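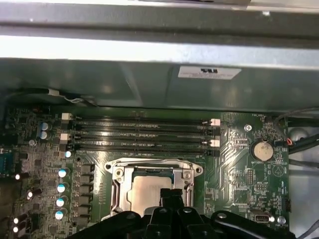

Chutima Chaiyaporn wrote that she would look at the tool offset before touching the camera, as a small error there shows up every time the arm comes down over a processor. I've done that now and I'm still stuck, so I'm putting the whole thing up as a new thread.

The cell strips old desktop boards. The arm has a wrist camera and a Pesonen two-finger gripper. After I changed the fingers it lands 3 mm too far towards the memory slots. It's the same on each board, and the speed makes no difference. I have redone the tool offset twice. Do I need to run the full camera calibration again? It takes me most of an afternoon.
Rornport

Drelludel
Check the fingers before you calibrate anything. If the error is the same size and direction each time, something has moved and stayed moved. Take both fingers off, wipe the mounting faces, put them back and tighten the screws evenly. Then touch a fixed point, turn the wrist 180 degrees and touch it again. If the two touches don't agree, your offset is still wrong. Only do the camera if they do agree. Ours had done nearly 700 boards before it needed that.

Also check that the case is hard against its stop. A case that sits a little skewed will look just like a bad offset.

Orneck
had this in June, was a loose camera bracket. nipped it up and ran the calibration at 70 mm above the board, fine since

Rornport
Dirt under the left finger. Cleaned it, set the offset again and the two touches now agree. Camera left alone. Closing this, 1/14/25.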